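Sorting building bricks by colour: what works on an ordinary table

Household tips / Playroom and storage

Loose bricks are easy to keep in one big tub and tiresome to use out of one. Sorting them takes an evening or a wet afternoon, and keeping them sorted takes a few minutes after each session if the bins are right. These notes cover the table, the bins, the sorting itself, washing and putting away. They apply to any plastic building brick of the usual sort.

Before you start

Clear the table completely. Bricks get under anything left on it, and you end up moving the fruit bowl four times.

Put a cloth down. A bare table is noisy and bricks skid off it, and small parts scratch varnish when they are pushed about by the handful. A wipe-clean cloth is best because sorting brings out a surprising amount of grit and fluff. Pull it flat and smooth out the folds, which catch the thinnest pieces. A pale cloth with a light pattern is fine. A dark or busy one makes grey and brown pieces hard to find.

Use daylight if you can. Under a yellowish bulb, light blue and pale green look much the same, and dark blue passes for black. If you must sort in the evening, leave the doubtful ones in a saucer and check them at the window in the morning.

Tip out a little at a time. Two good handfuls is plenty. Spread them with the flat of your hand until they lie in a single layer with gaps between them.

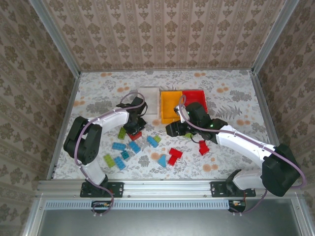
Stand the bins at the far side of the table, in a row, with the loose bricks between you and them. Everything then moves in one direction, away from you, and your sleeves don't drag through what you have already done. If the bins are at the side you reach across your own work every time.

Choosing the bins

Shallow and open is better than deep with a lid. A child (or an adult) will lift a brick out of a shallow bin, but will empty a deep one on the floor to find the piece at the bottom. Look for straight sides, which stand close together on a shelf, and a rim you can get your fingers under.

We have used the small Vonus open bins for the last few years. They are light, and a full one is easily carried in one hand. The drawback is that an empty one moves if you knock it, so put a few bricks in each before you begin. The Åberg trays are heavier and stay put, but they take up more shelf. Old ice cream tubs do the job for nothing. Cut-down cereal boxes don't last.

Buy one more bin than you have colours. The spare is for wheels, windows, hinges, figures and anything else that isn't a plain brick. Without it these end up in whichever bin is nearest.

Bin colours and brick colours

It is natural to want red bricks in the red bin, and with small children this is worth doing. For everyone else it doesn't matter, and there is an argument against it: a red brick in a red bin is hard to see, while a stray of another colour in a contrasting bin shows up at once. What matters is that you settle on an arrangement and keep to it. Write it on a bit of masking tape on the front of each bin until everyone has learnt it.

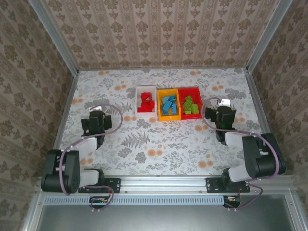 One colour to a bin: red in the white, light blue in the yellow, green in the red.

Don't fill to the brim. Leave a finger's width at the top so that the bins can be carried without shedding.

The sorting itself

Take one colour at a time. Pick out all the red, then all the green, and so on. It feels slower than dealing each brick to its bin as you come to it, but you make fewer mistakes and it is less tiring on the eyes.

Start with the colour you have least of. Those pieces are the easiest to miss once the heap has thinned and your attention has gone.

Separate any bricks that are stuck together as you find them. Two thin plates jammed face to face will come apart if you press a larger brick on top and rock it. Don't use a knife, and don't use your teeth, which leave marks that never come out.

If there are several of you, give each person a colour and let them all work from the same patch. Very small pieces should be kept away from children under three, so do those separately after bedtime.
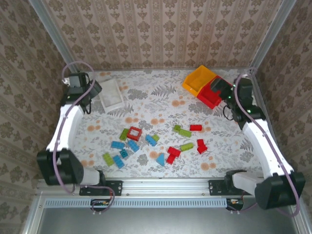

Near colours need a decision before you begin. If you leave it until you are halfway down the tub, half of them will have gone one way and half the other. Blue and teal are the usual trouble, and when they are scattered on the same cloth among the reds and greens it is tempting to call them all blue. Put one of each side by side and look. If you have only a handful of teal, let them live with the blue. If you have enough to build something from, give them a bin of their own. The same goes for the two common greys, and for white and the cream that old white turns into.

When you have finished a colour, run your palm over what is left and look again. There are nearly always a couple more.

Washing

Wash before you sort if the bricks came second-hand, and after if they are your own and merely dusty. Put them in a net laundry bag, lower it into a bowl of warm water with a squirt of washing-up liquid, and swish for a few minutes. The water should be comfortable for your hands. Hot water can warp the thin plates. Rinse twice.

Shake the bag hard over the bath and spread the bricks on a towel, hollow side down. Turn them the next day. Anything put away damp will smell by the end of the week. Leave stickered, printed and electrical pieces out of the bowl and wipe them with a damp cloth.

The cloth

Before you fold the cloth, lift it by the corners so that the last crumbs and pieces roll to the middle. Pick out the bricks and shake the rest outdoors. Then wipe it down with warm soapy water and dry it, including the back.

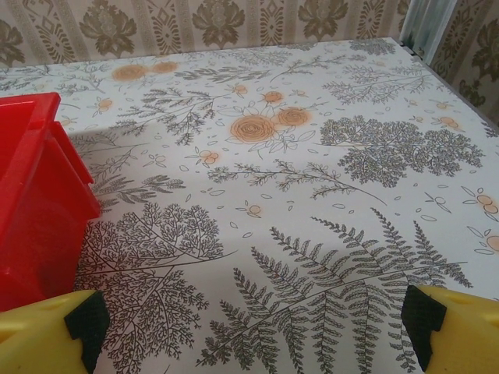 Can an oilcloth be folded and put in a drawer?
It is better rolled, pattern side out, on a cardboard tube. Folds turn into hard creases, and in time the coating cracks along them. If it has already creased, lay it on the table in a warm room for a day or two and the worst will drop out.

Putting away

Keep the bins on a shelf at the height of whoever uses them most. Ours go on a low Desura unit with the shelves set 11 inches apart, leaving room to get a hand in without pulling the bin out. If you have to stack, put a stiff piece of card between bins.

Check the sorting every few weeks, a bin at a time. It takes five minutes and saves doing the whole lot again in September when the wet weekends start. For odd pieces that turn up under the sofa, a jam jar on the end of the shelf will do until the next check. Wokon zip bags are good for complete sets, with the instructions folded in. Squeeze the air out before closing or they won't lie flat.

Page last updated February 26, 2022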